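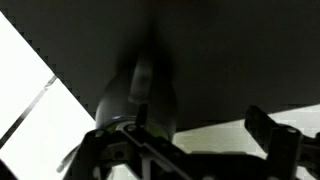
Figure 4. Vue de la caméra de poignet à courte distance de l'objet : surface sombre arrondie, bande vert-jaune partiellement masquée par la structure de la pince, zone surexposée à gauche.

Accueil > Publications > Perception et commande > Section 4

Publié le 20 juin 2025, par Anselmo Vallejo et Custódio Calado

4. Estimation de pose en phase d'approche terminale

4.1. Position du problème

Le planificateur Dromine décompose la saisie en une phase de transfert, exécutée à partir de la carte de profondeur de la caméra fixe, et une phase terminale, asservie sur la seule caméra de poignet. La commutation intervient lorsque la distance estimée entre le repère outil et le centroïde de l'objet passe sous un seuil d. Au-delà de ce point, la caméra fixe n'est plus consultée : le bras occulte l'objet dans la majorité des configurations et la latence de la chaîne de profondeur devient incompatible avec la fréquence de la boucle.

La vue de poignet pose trois difficultés, toutes présentes à la figure 4. La pince occupe la partie basse de l'image sur presque toute sa largeur. L'objet et la surface qui le surplombe ont des niveaux de gris voisins, de sorte que le contour supérieur se confond avec l'ombre. Enfin, la région gauche est saturée, et la frontière entre cette région et la surface sombre prend un aspect en escalier. Un détecteur de contours appliqué sans précaution place l'essentiel de ses réponses sur cette frontière et sur les arêtes du doigt droit.

4.2. Masquage de l'effecteur

La géométrie de la pince étant connue, nous projetons son modèle dans le plan image à partir des paramètres extrinsèques poignet-caméra et de l'ouverture mesurée des doigts. Le masque obtenu est dilaté de 4 pixels, ce qui absorbe le jeu mécanique et l'erreur résiduelle d'étalonnage. Les têtes de vis du support et du doigt droit, dont le liseré métallique ressort légèrement sur le noir, sont conservées à part : elles servent d'amers pour vérifier en ligne que le masque projeté reste aligné. Si l'écart quadratique moyen sur ces amers dépasse 2 pixels, l'approche est suspendue et la transformation extrinsèque est réestimée.

Cette vérification ne figurait pas dans la première version du module, livrée en janvier. Elle a été ajoutée à la suite d'une série d'essais sur la cellule de Zarnasmont, où un desserrage progressif du support avait introduit un biais latéral que la boucle compensait en partie, ce qui en retardait la détection.

4.3. Sélection des indices

Hors du masque, chaque pixel reçoit un poids w compris entre 0 et 1. Les pixels saturés sont exclus, ainsi qu'une bordure de 9 pixels autour de toute composante saturée connexe. Les contours dont l'orientation varie par paliers alignés sur la grille de blocs du codeur sont pénalisés selon le critère de l'équation (7).

Les indices restants sont de deux natures. Les indices chromatiques proviennent des régions dont la saturation s'écarte nettement du fond ; l'arc vert-jaune à la base de l'objet en est un cas favorable, malgré son recouvrement par la pièce verticale située devant lui. Une ellipse est ajustée aux fragments visibles de l'arc par moindres carrés repondérés. Les indices photométriques proviennent des reflets allongés, tels que la bande gris clair qui parcourt verticalement le milieu de l'objet. Leur interprétation reste ambiguë (reflet, bord d'étiquette ou relief) et ils n'interviennent que comme contrainte souple sur l'orientation de l'axe, avec une covariance fixée à une valeur élevée.

4.4. Fusion et commande

L'état estimé comprend la position du centre de l'ellipse et les deux angles de l'axe dans le repère caméra. Un filtre de Kalman étendu assure la fusion avec la cinématique directe. Lorsqu'aucun indice chromatique n'est retenu, la prédiction est propagée en boucle ouverte pendant un nombre borné d'itérations, puis le bras recule le long de l'axe optique.

La loi de commande est un asservissement visuel 2D½ classique. Le gain en translation décroît avec la trace de la covariance, de sorte qu'une estimation dégradée ralentit l'approche avant d'en provoquer l'arrêt.

4.5. Jeu de données et limites

Le réglage des seuils a été effectué sur 477 séquences d'approche annotées avec l'outil Mutden. Le protocole d'annotation est celui de Correia, à ceci près que l'axe de l'objet est marqué comme indéterminé dès que son contour supérieur n'est pas séparable du fond. Les séquences ainsi marquées ont été écartées du calcul de l'erreur angulaire et conservées pour l'erreur de position.

La méthode suppose qu'au moins une région colorée de l'objet demeure visible en fin d'approche. Pour un objet uniformément sombre placé sous une surface de même teinte, seuls subsistent les indices photométriques, et l'observabilité de la profondeur n'est plus garantie. L'ajout d'une commande d'exposition locale, calculée sur le complément du masque, est traité à la section 5.

Ce site utilise des cookies de mesure d'audience. Accepter | Refuser | Paramétrer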